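Warnton Kitchen: Gallery

Posted 28/01/2026 by Shirley Ashworth

The Warnton kitchen is finished apart from a few small jobs. Several people have asked how the sink run came out, so this page goes through it along with the floor and the dish area. The plan was drawn by Maureen Whitlock in May and has changed very little. The main change was the position of the dishwasher, which moved from the end wall to the right of the sink.

The sink and counter

The old counter had a seam directly behind the faucet, and water had been getting into it for years. Maureen wanted the sink set into a single run of white with the joints kept well away from it. Adamczyk cut the opening in their shop and Trevor Hebden fitted it on site. The faucet is a pull-down type, tall enough to get a stockpot under.

The cabinets underneath are flat white with no handles. There was some argument about this. Trevor thought people would miss having something to grab, and Lacey Kettle, who does most of the cooking, was tired of catching her apron on the old knobs. Lacey got her way.
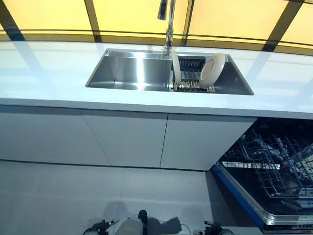
Stainless steel sink with the dish rack in the right half, and the dishwasher open to the right of the cabinets.

The yellow panels behind the counter have had more comments than anything else in the room. Maureen chose the color from a sample card and ordered a small piece first to see how it looked next to the white. They let light through and they wipe down with a damp cloth and dish soap. Keep scouring pads away from them.

The rack is sitting in the sink for now and may stay there. It keeps the drips off the counter, and there is still room in the left half to rinse a pan. Lacey puts hand-washed plates in it during the day and clears it before dinner.

The dishwasher

The dishwasher came from Pudbridge and was the largest single item on the bill. The full cost of the kitchen, leaving out labor, was $2,453 more than the first estimate, and the move across the room accounts for $200 of that. The pipe had to be extended behind the base cabinets. The rest went mostly on the counter and on replacing a section of subfloor that was softer than it should have been.

If you are planning something similar, put the dishwasher next to the sink from the start. Scraping, rinsing and loading can all be done from one spot. Check that the door can come all the way down without hitting a cabinet across from it. Dennis Birkett measured ours twice and then taped the shape of the open door on the floor, and we walked around the tape for a day before the order went in.

The floor

Underfoot it is pale tile. We looked at a darker one from Lindberg and liked it in the store, but the sample showed every crumb and every dried splash. The pale one is easier to live with. It does get bright when the light is strong, and Lacey has asked for a mat by the sink for that reason as well as for her knees.
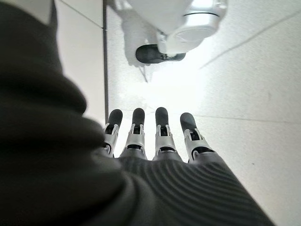
Cleaning is simple so far. Sweep first, then mop with warm water and a little floor cleaner, using less cleaner than the bottle tells you to. The first week we used too much and it left a film that took 3 moppings to get off. Dennis sealed the grout once the tile had set and will do it again next year. He has kept a few spare tiles on a shelf in the garage with the batch number written on the box, in case one cracks and the line has been dropped.

The threshold strip at the back door is temporary. The one we ordered was the wrong height and went back. Until the new one arrives, lift your feet going in and out, and take care with carts. 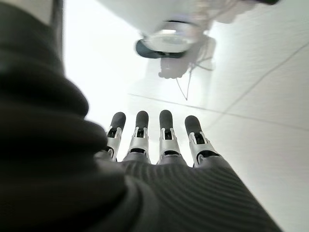

Still to do

Fit the new threshold strip.
Adjust the cabinet door under the left part of the sink, which rubs slightly when it is pushed shut fast.
Buy the mat.
Trevor to come back and check the joint on the extended pipe.

Questions about the counter or the panels can go to Maureen. For the tile, ask Dennis.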